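Workplace inspection, Mellbridge office, level 1 - March
Checked by: Ningsih Lubis
Areas covered: entry, main room, kitchenette, rear stairs

## Exits and egress

- [x] Front door opens fully, latch releases from inside
- [x] Exit sign lit on mains and on battery test
- [ ] Rear stair door closes by itself - **stops 10 cm short. Closer needs adjusting.**
- [x] Stair treads sound, nosings tight

The rear door was on the last list as well. Gunawan quoted for a new closer, and the quote is still waiting on approval.
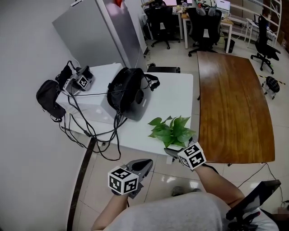
Stair lighting is fine now that the top fitting has been replaced. The timer is set a bit short for anyone carrying boxes, so please add a minute.

## Fire equipment

- [x] Extinguisher by kitchenette, tag 581, gauge in green
- [ ] Extinguisher by entry, tag 138 - **service tag out of date**
- [x] Fire blanket on hook, pull tabs clear
- [x] Smoke alarms sounded on test

Wisirach does the servicing. I have left them a message about tag 138.

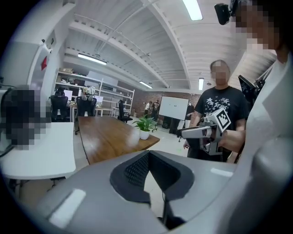
## Floors, furniture and cables

- [x] Carpet edges flat at doorways
- [x] Chairs - castors and backs sound
- [ ] Cable covers down on walkways - **one short**
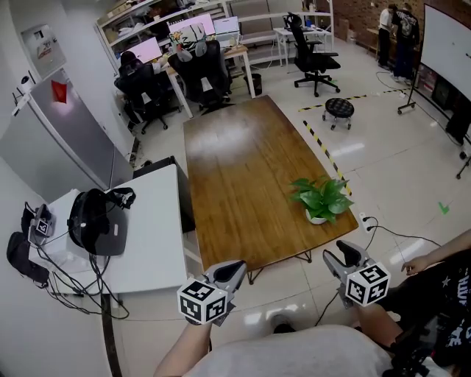
Trip hazards are the item that comes back every time. Walkways get taped down and then the furniture moves. The black cables running off the white desk towards the floor want bundling and a clip under the desktop. The wood table on the thin metal legs is to be checked for wobble at the next visit. Covers come from Lostirholm in 200 cm lengths, and one length will do.

## Kitchenette

- [x] Tap and drain, no leaks
- [x] Fridge seal
- [ ] Urn - **test tag missing, do not use until tagged**

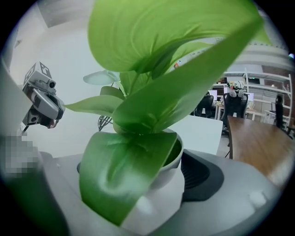
The first aid kit is above the sink. Burn gel and small dressings need restocking, and the contents card should be reprinted - it has the old phone number on it.

Rear door closer and tag 138 to be done first. Copy to the noticeboard by the entry.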